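Equipment Planning Report, Group 9
Modupe Mohammed, Amarachi Briggs, Aminu Babalola
Supervisor: Romana Zelenák

1. What we were asked to do

Make a purchase plan for the shelving work at Limmont. Budget is 803 for everything that is not the robot itself. So hands, spare parts, props, floor, storage. Shipping counts. Group before us spent nearly all of theirs on one part and had nothing left for cables, we did not want to repeat that.

2. What the task needs

The task is office filing. Binder off the shelf, binder back on the shelf. Sounds easy to shop for but the binder is wide and stiff and the hand has to hold it from underneath, so finger parts come first on the list. Then cables, they hang in loops along the arms and have to clear the cabinet panels when the robot reaches. 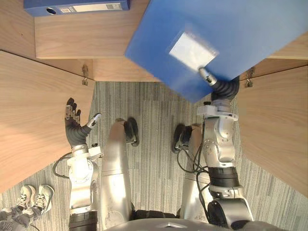
Cabinet we keep. Hinges are fine, no new wood needed. Amarachi wanted a second one so two tasks can be set up at once, but there is no floor space and Romana said no on Tuesday. Moved to the wish list.

3. Quotes

We asked two suppliers. Sitach sells finger parts singly, Otura only in sets. Otura is cheaper per piece if you use the whole set, we wouldnt. Sitach also answers emails.

Finger parts and wrist covers, Sitach: 600
Cable ties and sleeves: 20
Binders, box files, blank labels: 74
Shipping: 40
Total: 734
Left over: 69

Leftover stays as reserve. Aminu thinks the reserve is too small and he is probably right, one broken fitting and its gone. We could get more by dropping the wrist covers but the ribbed covers sit right up against whatever is being handled, so we kept them in.

4. Order of buying

Step 1. Finger parts and covers. Longest delivery, so order in June before the lab closes.

Step 2. Cable stuff. Any shop, can be picked up same day.

Step 3. Props. All one color and one maker if possible, so a replacement is the same size as the one it replaces. Plastic props should be checked for ridges and molded edges before we buy a whole batch, a metal end piece on a sloped edge is a very different contact from one on a flat side. Buy one, try it, then the rest.

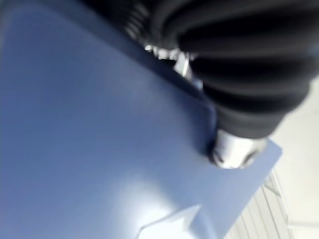
Step 4. Labels. Print ourselves, Modupe has the template.

5. Open questions

Who signs for the delivery if it comes over the break? Clementina Guerreiro at the front office will take parcels until 4 pm but not after.

Does the Sitach price include tax. Asked twice, still waiting. If it doesnt, the reserve is gone and we cut the box files first.

Sundaram offered a used set of covers, no price yet and no photos. Not in the table above. If they come back with somthing before we order we will redo section 3 and send Romana the new total.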